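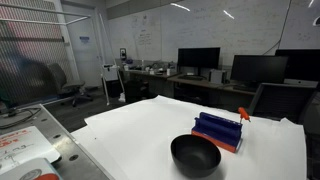 **Ticket 3818**
**Queue:** Catalog and Listings, Grarner Books
**Opened:** January 1, 2021
**Opened by:** Joyce Shemweta, Customer Orders
**Assigned to:** Kheri Mushi, Catalog Systems
**Priority:** High
**Status:** Closed

## Summary

Customers ordering used paperback copies of titles in the Plultarlow Mysteries series are receiving the large print edition. The product page shows the standard paperback cover, page count and price. The packing slip shows the large print edition.

## Report as received

Customer Orders has received complaints from buyers of several Plultarlow titles. In each case the buyer chose "Used - Very Good" on the standard paperback page and was sent a large print copy. Two of the buyers had ordered the book as a gift and have asked for a replacement before a refund.

The fault does not appear on new copies. It does not appear on hardcovers. Orders placed through the mobile site and the desktop site are both affected.

Please advise whether the used listings should be withdrawn while this is looked into.

*Joyce Shemweta*

## Log

**Entry 1 - Kheri Mushi**

The fault has been reproduced on the test store. A used standard paperback was added to the cart and the order was sent through to Oltier, our stock system. Oltier assigned a large print copy from the Tanui warehouse.

The stock number on the order line is correct at the time of checkout. It is changed after the order reaches Oltier. The product page itself is therefore not at fault, and no change to the page template is required.

Recommendation to Customer Orders: set used copies in this series to "Out of Stock" until further notice. New copies may remain on sale.

**Entry 2 - Joyce Shemweta**

Used listings for the series have been set to "Out of Stock." Open orders that have not shipped are on hold. Customers have been sent the standard delay letter.

**Entry 3 - Victor Minja, Tanui warehouse**

A shelf check was carried out at the request of Catalog Systems. The large print copies and the standard copies are shelved in separate bays and carry the correct labels. Pickers have been following the pick list as printed. The pick list names the large print edition, and the copies sent out match it.

The warehouse considers this a data fault. Please confirm whether returned copies should go back to stock under their existing label or be held.

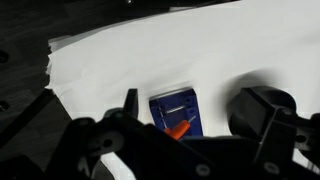
*Attachment 1: Blue plastic object on white paper, dark gray tabletop.*

**Entry 4 - Kheri Mushi**

Returned copies should be held in the returns bay and not relabeled.

The cause has been narrowed to the edition matching table. When a used copy is received, Oltier looks up the ISBN. If the ISBN is missing or cannot be read, it falls back to a match on title, author and publisher. Older Plultarlow paperbacks were entered by hand and many have no ISBN on file. The fallback match does not look at format, so it returns whichever edition was added to the catalog last. For this series, the large print editions were loaded last.

The following steps were taken on the test store:

1. The fallback rule was changed to require a match on format.
2. The matching table was rebuilt.
3. The test order was placed again.

The order was assigned a standard paperback as expected. A hardcover and a large print copy were also ordered, and each was assigned correctly.

**Entry 5 - Nafula Okoth, Catalog Standards**

The change to the fallback rule is approved on one condition. Records with no format on file must not be matched at all. They are to be sent to the manual review list, where staff will add the binding, page count and year from the copy in hand.

A search of the catalog shows more than 3000 used records with no format on file. Most are crime and general fiction. Catalog Standards will work through the list in order of sales, starting with the Plultarlow series.

Staff are reminded that "paperback" and "mass market paperback" are separate formats and should not be used in place of one another. The author field should be entered as it stands on the title page, including any middle initial.

**Entry 6 - Kheri Mushi**

The condition in Entry 5 has been added. The rule was moved to the live store overnight and the matching table was rebuilt without errors. Records sent to manual review now show "Currently Unavailable" on the product page.

**Entry 7 - Joyce Shemweta**

The 12 orders on hold have been released. Of these, 2 could not be filled from used stock and were refunded in full, including shipping. Used listings for the series are back on sale where a format is on file.

**Entry 8 - Faraji Mwakyusa, Service Manager**

Customers who received the wrong edition may keep it or return it with a prepaid label. The choice does not affect their refund or replacement. Claims will be accepted until the end of February.

The manual review list will be tracked under its own ticket, owned by Nafula Okoth. This ticket is closed.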